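Open day at the Skevari lab in Inville — who went?

tmatos60
Went on Saturday with my brother. Parking was fine. Kitchen table demo was in the back hall, run by Salvador Cordeiro. He talked for the first half and took questions for the rest.
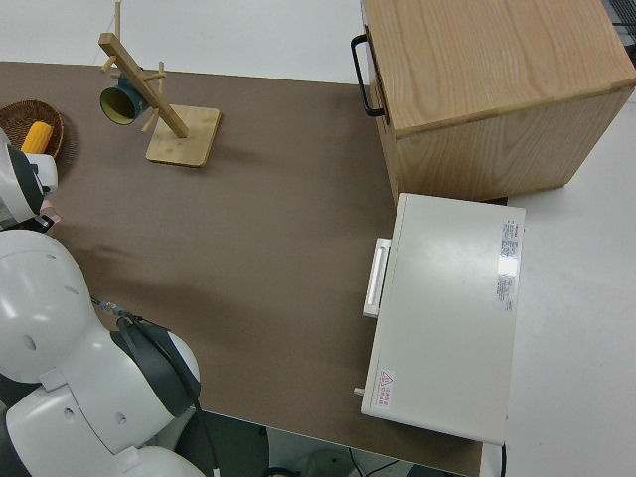
How long was each session?
Each one ran 50 minutes, with a break before the next group came in.

Jotau
I was in the August group. Same talk, I think. My problem with it is that a mug and a basket of corn tell you very little about a real kitchen. I wanted to see soapy plates.

schwaiger_r
Disagree. Cup handling is hard enough. Two arms sharing one table have to stay out of each other's way, and most of the planning work goes into that.

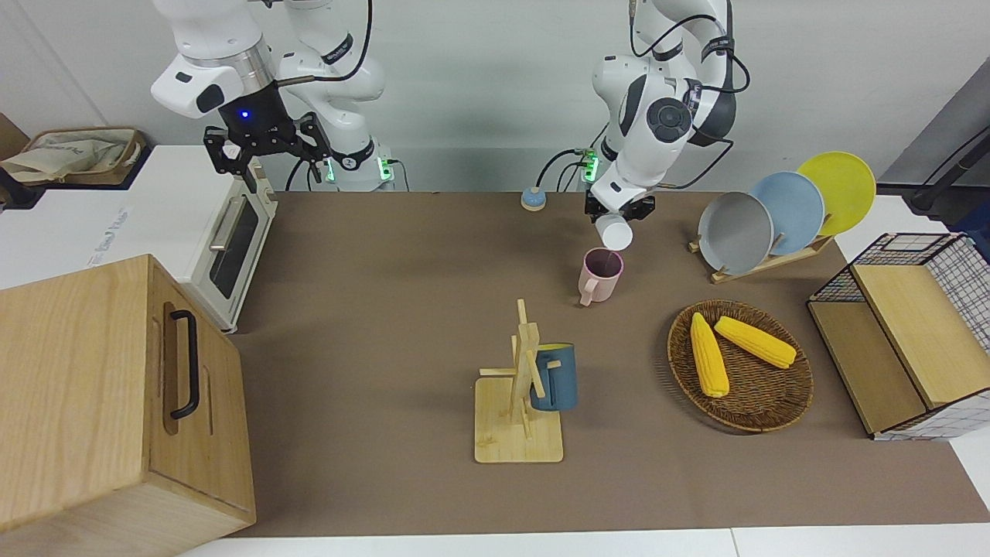 White cup held over the pink mug, left arm.

Jotau
Fine, but show me 300 runs and the failure count. One good pass in front of visitors proves nothing.

tmatos60
Somebody in our group asked for that. Cordeiro said they log every run and he would rather not quote a rate until the set is finished. I thought that was a fair answer. He did say plates are harder for them than mugs
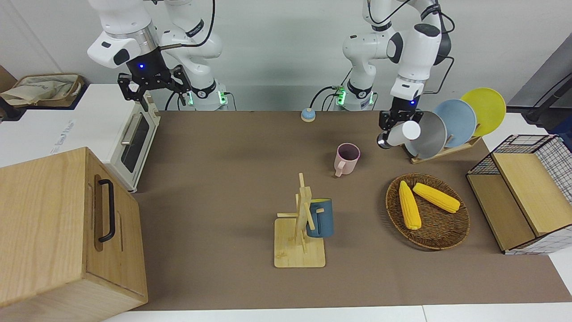

and that thin rims are the worst, so the rack work is slower going. My brother asked about glassware and was told next year, maybe.

schwaiger_r
Did they say if the handout will be posted? I left mine on the bus.

tmatos60
Ask at the front desk — they had 3 boxes of them left when we went out.

Jotau
I'll go again if they do plates.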